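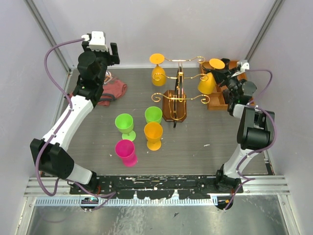

Nokuthula Khumalo wants it on record that goblets should hang from the rack by the foot, bowl down, and that anyone who stands them upright on a shelf is growing a dust collection. I have no shelf, so I agree with her entirely.

July 9, 2022. Goblets, rack and tray.

One yellow hung on the upper left hook when I took stock, upside down as it should be. Two in the tray, the orange one tipped over with its foot in the air and the other yellow on its side near the front, like the end of a wedding. Four in the middle of the table: two green, one pink, and one that I call orange and Nokuthula calls yellow. We have agreed to write orange-yellow in the book and not raise it again.

The rack is from Tronberg. Gold metal on a brown wooden base, curled hooks going out both sides, very much the thing your aunt would put on a sideboard. The curl is the trouble. It looks generous until you bring a foot up to it, and then you find that you have to come in slightly low, lift, and let the stem settle before you let go. Let go early and the goblet swings. Swing it enough and it visits its neighbour.

Tried loading order again. Upper hooks first is tidier for the hands, as you aren't reaching over a full lower row. Left and right in turn, too. I did one whole side first in the spring and the thing leaned like a man listening at a door. A pad of felt under the base might cure it. Might also just be a felt pad.

The tray is fine as a place to keep goblets and poor as a place to fetch them from. Lying down they roll to the side wall, and you end up picking at a rim when what you want is the stem. Standing them up in there would be better, and I will do so as soon as I stop tipping them in.

Red cloth: still at the back left, still in a heap. It was meant for wiping bowls before hanging. Fold it or bin it — second time I have written this.

White specks all over the grey tabletop. Don't know what they are. Nokuthula blames the packing the Zakdale order came in, I blame Nokuthula. Needs a damp cloth, and see above regarding cloths.

Plastic was the right choice, by the way. Pawłowska priced us a glass set at 69 for a box of 4, and I thought of my own record with stemware and closed the catalogue.

To do:
felt for the base
ask Tronberg if they sell the hooks separately, part 409 on the old sheet
try the pink one on a lower hook, its foot feels thicker to me
wipe table
cloth (third time)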